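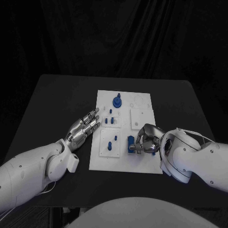 Papadakis has spent most of its life as the kind of shop where you learned the job by doing it with your fingers. People here still talk about "bench thumb," the flat callus you get from pressing pegs into plates all day. So it's a pretty big moment for the Tretodau plant that some of that pressing is now being handed over to a two-armed robot, and the mood on the floor is brighter than you might expect.

The project is called Stunari, and it started in October at a single station in the light assembly hall. The robot works with practice boards, white bases with blue parts that have to be picked up, turned and set into place. It has two hands with jointed fingers, so it can take hold of the same kinds of pieces the crew does, with no special fixture built for each one.

"I've been waiting for something like this for 11 years," said Rupert Kaufmann, who leads the assembly crew. "The first time I saw it take hold of a block, I called half the line over. We were late back from break and I don't regret it!"

The plant employs 181 people, and 92 of them do some form of hand assembly. Management has told them in writing that Stunari will not cut any of those jobs, a promise that runs through the end of next year. What happens after that is still being talked over with the crew's representatives, and a few workers say they'd like to see a longer guarantee before they get too excited. That's a fair request, and Kaufmann says he has passed it up the line.
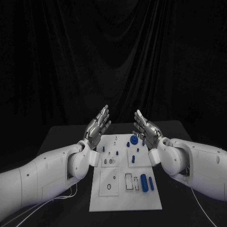
Dana Ididitz

What is changing already is how the day is put together. Crew members used to stay on one bench for a full shift. Under the new plan they switch every two hours, and one of those stretches is spent with the robot - setting out boards, checking finished placements and writing down anything that looks off. The notes go to the software team, which meets with the crew at 2:30 in the afternoon and goes through them one by one.

Those meetings have become oddly popular. Assemblers who had never been asked how they hold a part are now explaining it to a room full of engineers, often with a peg in hand. Does the wrist turn before the fingers close, or after? How hard do you press before you feel it seat? One session on gears ran well past the end of the shift, and there was cake.

The pay side has moved too. Anyone who completes the station training goes up one grade, and the first group has already signed up. The course takes 300 minutes, split over several shifts, and covers safe distances, stopping the arms and reading the error log.

Speed is still firmly on the human side. A practiced assembler fills a board far faster than the robot does, and the crew enjoys pointing this out. The plan is to keep Stunari on practice boards through the winter, then try it on a real product, most likely a small pump housing. Kaufmann wants the crew to pick which one. A sign-up sheet for suggestions is hanging by the time clock, and the first page is already full.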